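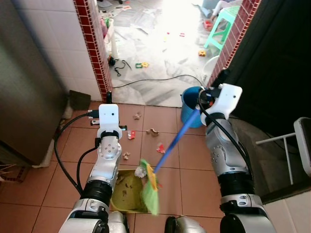 # 小さな事務所でCO2排出量の記録を始める手順

更新日:2023年12月5日
書いた人:レシェク・オストロフスキ(Leszek Ostrowski)

この手順書は、取引先から「御社の排出量を教えてください」と聞かれて、何から始めればよいか分からない小さな会社のために書きました。私は Briltex という会社で総務の仕事をしています。環境の専門家ではありません。日本語も母語ではありませんので、読みにくい文があるかもしれませんが、計算の部分は同僚のフベルト・ジウコフスキ(Hubert Ziółkowski)に確認してもらいました。

必要なものは、表計算ソフトと、電気・ガス・ガソリンの請求書または領収書です。有料のソフトは使いません。

## 1. 範囲を決める

排出量の計算では、よく「スコープ」という言葉が出ます。

- スコープ1:自分の会社で燃料を燃やして出るもの(都市ガス、灯油、社用車のガソリンなど)
- スコープ2:買った電気や熱を使うことで、間接的に出るもの
- スコープ3:それ以外の間接的なもの(仕入れ、配送、出張、通勤、廃棄物など)

最初の年は、スコープ1と2だけを記録することをお勧めします。スコープ3は範囲が広く、取引先の資料も必要になります。私たちは最初から全部やろうとして、通勤の調査票を作るところで二か月止まってしまいました。

次に、どの場所を含めるかを決めます。自社で借りている事務所、倉庫、駐車場の照明などです。決めた内容は、表の最初のシートに文章で書いてください。「Broltholm 倉庫は含む。共同で使っている会議室は含まない」のように、短い文で十分です。翌年に担当者が変わっても、同じ範囲で計算できます。

## 2. 請求書を集める

電気の請求書で見る数字は、金額でなく使用量(kWh)です。料金は単価や割引で変わりますので、金額から使用量を逆に計算する方法は、ほかに資料がない時だけにします。

都市ガスは立方メートル(m³)、ガソリンと灯油はリットル(L)で記録します。LPガスは、請求書が立方メートルでも、係数がトンあたりで書かれていることがあります。その場合は、販売店に換算の値を問い合わせてください。

注意したいのは検針の期間です。「11月分」と書かれた請求書でも、実際の使用期間は10月の途中から始まっていることがあります。日割りで直す方法もありますが、毎年同じ決め方をするなら、請求書の月をそのまま使っても大きな問題はないと思います。どちらにしたかを、最初のシートに書き足します。

## 3. 表を作る

列は次のようにします。

| 年月 | 場所 | 種類 | 使用量 | 単位 | 係数 | 係数の出典 | 排出量 | 備考 |
|---|---|---|---|---|---|---|---|---|
| 11月 | 事務所 | 電気 | 760 | kWh | | | | 請求書で確認 |
| 11月 | Broltholm 倉庫 | 電気 | 800 | kWh | | | | 請求書で確認 |

使用量の列には数字だけを入れ、単位は隣の列に分けてください。「760kWh」と一つのセルに入れると、文字として扱われ、掛け算ができなくなります。私はこの間違いを三回しました。

係数の列は、まだ空けておきます。

## 4. 排出係数を調べる

排出係数とは、電気1kWhや燃料1Lなどを使った時に、どのくらいのCO2が出るかを表す値です。

電気の係数は、契約している電力会社によって違います。環境省などが公表している電気事業者別の一覧で、自社の契約先の名前を探します。同じ会社でも、料金メニューごとに値が分かれていることがありますので、契約書のメニュー名も手元に用意しておくと早いです。

一覧には「基礎排出係数」と「調整後排出係数」があります。どちらを使うかは提出先によって指定が違います。指定がない時は、取引先に一度メールで聞いてください。私たちの場合、Gringate への報告と Domański への報告で求められる値が違っていましたので、表に係数の列を一つ増やして、両方計算しています。

燃料の係数も、公的な一覧の値を使います。古いブログなどに書かれた値は、年度が分からないことが多いので避けます。出典の列には、資料の名前、年度、見た日を書きます。

## 5. 計算する

式は簡単です。

**排出量 = 使用量 × 排出係数**

上の表の事務所の電気なら、760に、調べた係数を掛けます。電気の係数は「kg-CO2/kWh」で書かれている場合と「t-CO2/kWh」で書かれている場合があります。この二つは千倍違います。結果がおかしいと感じたら、まず単位を見てください。

トンにそろえる時は、途中で四捨五入をしないで、最後の合計だけを丸めます。毎月の値を丸めてから足すと、小さい事務所では合計が少しずれます。

## 6. 見直す

計算が終わったら、もう一人に確認してもらいます。ジウコフスキさんは、いつも次の点を見ています。

- 同じ請求書を二回入力していないか
- 空白の月がないか(ゼロなのか、まだ入力していないのか)
- 前の月と比べて大きく違う月に、備考が書いてあるか
- 係数の年度が、すべての行で同じか

大きく違う月があっても、すぐに間違いとは言えません。寒い月の暖房や、機械の入れ替えでも使用量は変わります。分かる理由を備考に一行書いておけば、あとで質問された時に答えやすくなります。

## よくある質問

**家賃に電気代が含まれていて、使用量が分かりません。**
最初に、管理会社に使用量を教えてもらえるか聞いてください。難しい時は、建物全体の使用量を床面積の割合で分ける方法があります。この場合は「推計」と備考に書きます。

**太陽光パネルで発電した電気はどうしますか。**
自分の建物で使った分は、買った電気ではありませんので、スコープ2の使用量には入れません。ただし、環境価値を証書などで他の会社に売っている場合は扱いが変わりますので、契約先に確認が必要です。

**前の年の係数が後から直されました。**
元のシートは消さずに、コピーを作って新しい係数で計算します。ファイル名に「改訂」と付け、すでに報告した取引先には、差が大きい時に連絡しています。

スコープ3の通勤と出張については、調査票のひな形ができましたら、別のページに書く予定です。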